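## 4.2 Fruit and vegetable sorting with the Teko kit

The Teko kit is sold by Drenska as a hand-held two-finger gripper with a recording package and a desktop tool, Plinuden, that converts the recordings into training episodes. The vendor states that a new user can collect usable demonstrations on the first day. We tested this claim on household produce, a class of objects that is awkward for parallel fingers: the items are small, rounded and uneven in weight, and many bruise easily.

All trials in this section used the standard blue finger pads. The operator moved single items between a tablecloth and a shallow box. No fixture held the box in place, and the cloth was not stretched flat between trials. Episodes shorter than 3 seconds were dropped by Plinuden at import. 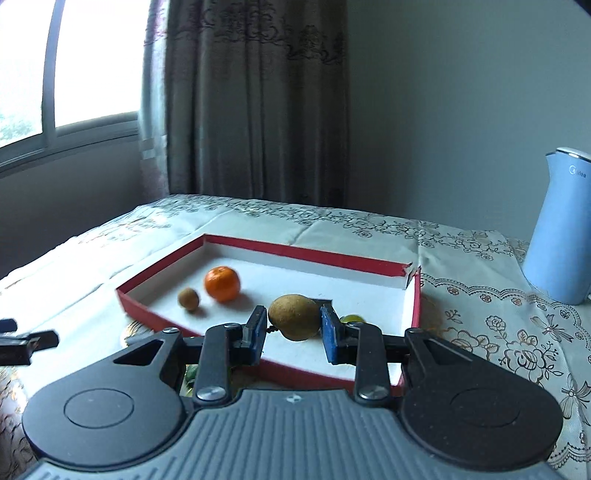
**Figure 6.** Kiwi held between the finger pads over the box lid.

Grasps on medium-sized fruit were the easiest to perform. The pads deform enough to hold a kiwi across its short axis, and operators needed little practice to judge closing force. Smaller items were harder. With the fingers nearly shut, the linkage hides much of the contact area from the operator, who then tends to approach too low and touch the floor of the box. Low walls helped here – a deeper container would have limited the wrist angle further.

Clutter was the second factor. When items lay close together, the outer side of a finger often pushed a neighbor before the jaws closed. The kit manual advises a vertical approach in this case, but our operators preferred a slanted one.

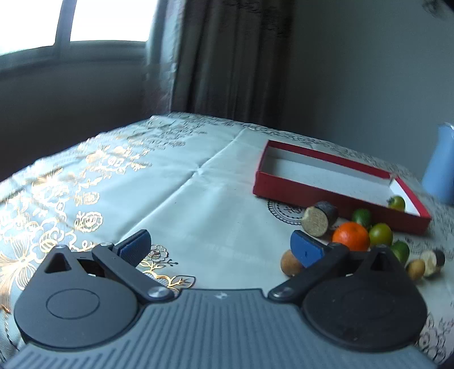 **Figure 7.** Open jaws above the cloth, with loose produce beside the red box.

In total we collected 138 episodes, of which Plinuden rejected 3 for tracking loss. Patterned cloth did not appear to harm tracking, and the strong window light caused fewer problems than we expected. Export to the Abera format worked without manual edits, though the tool gives no warning when a session exceeds the 4,000-frame buffer and splits the file. Users who plan long sessions should stop and restart recording every 50 episodes.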